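Pirer发布Sarnness台式数字电桥固件更新 改进直流偏置下的阻抗测量流程

2024年8月，电子测试仪器制造商Pirer宣布，面向Sarnness系列台式数字电桥的新版固件及配套上位机软件Gatti即日起开放下载。本次更新涉及直流偏置源的建立时序、量程切换逻辑、开路与短路校准数据的存储方式，以及扫频测量的数据导出格式。Sarnness系列全部在售型号均可免费升级。

在旧版固件中，仪器在偏置电压施加后按固定延时开始采样。被测件为大容量多层陶瓷电容或铝电解电容时，充电过程可能长于该延时，首个频点的读数因此偏离稳态值。新版固件改为监测偏置支路电流，待电流变化率低于设定阈值后再启动采样。阈值和最长等待时间均可由用户设置，超时后仪器在结果中写入状态标志，测量序列继续执行。

量程切换部分同样作了调整。自动量程模式下，仪器在相邻两档的交界处增加了回差区间，扫频曲线经过交界频点时不再反复换档。用户也可以为每一段频率单独指定量程电阻，并将该设置与测试方案一并保存。手动量程模式的操作方式不变。

校准数据方面，新固件可保存11组独立的开路、短路及负载校准记录，每组记录包含夹具名称、电缆长度、信号电平和校准时的机内温度。更换夹具后，操作人员可直接调用对应记录。如当前信号电平与记录中的电平不一致，屏幕状态栏会显示提示，测量不受限制。旧版校准文件可以导入，但不含温度字段，导入后该字段显示为空。 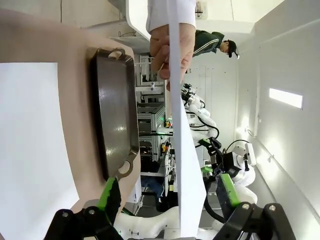

图：浅色台面上的长方形铸铁烤盘，两端带环形把手。

Gatti软件新增批量测试视图。单个测试方案最多可包含556个频点，支持线性、对数和自定义列表三种分布。测量结果可导出为CSV文本或二进制格式，文件头记录固件版本、校准记录编号、偏置电压及信号电平。等效电路拟合模块增加了带恒相位元件的模型，拟合残差可与原始数据叠加显示。

远程控制指令集在原有基础上增加58条指令，涵盖偏置建立状态查询、量程分段设置和校准记录管理。原有指令的语法与返回格式保持兼容，现有自动化测试脚本无需修改即可运行。唯一的例外是自检指令，其返回值由一位数字改为带子系统代码的字符串，解析该返回值的脚本需要相应调整。

新版固件发布前在Pirer的应用实验室及合作方Sendby的来料检验产线上进行了试运行，累计完成超过2,000小时的连续测量。试运行期间发现的问题主要集中在USB连接恢复和长时间扫频时的界面刷新，相关修正已包含在正式版本中。

Pirer产品部门在发布说明中表示：“偏置条件下的读数是否可信，取决于采样开始时被测件所处的状态。此次更新把这一状态开放给用户查询和设置，便于在测试报告中追溯。”

升级须通过USB接口进行，暂不支持局域网升级。升级前应断开被测件和外部偏置源，并通过Gatti备份现有测试方案。升级过程中仪器会自动重启，期间不得切断电源。升级完成后，原有校准记录予以保留，Pirer建议在预热结束后重新执行一次开路和短路校准。

目前已知的限制如下：在最低一档信号电平下使用自定义频率列表时，首个频点的平均次数设置不生效，可在列表开头重复填写该频点以规避；Gatti在高缩放比例的显示器上打开拟合窗口时，部分坐标轴标签可能重叠。上述两项计划在10月的维护版本中修正。

固件安装包、Gatti安装程序、更新后的编程手册及校验值文件可在Pirer网站的技术支持页面获取。已登记序列号的用户可通过支持页面提交问题，提交时请附上固件版本、测试方案文件和夹具连接方式。

关于Pirer
Pirer从事阻抗测量仪器、偏置电源及测试夹具的研发与生产，产品用于元器件检验、材料研究和教学实验。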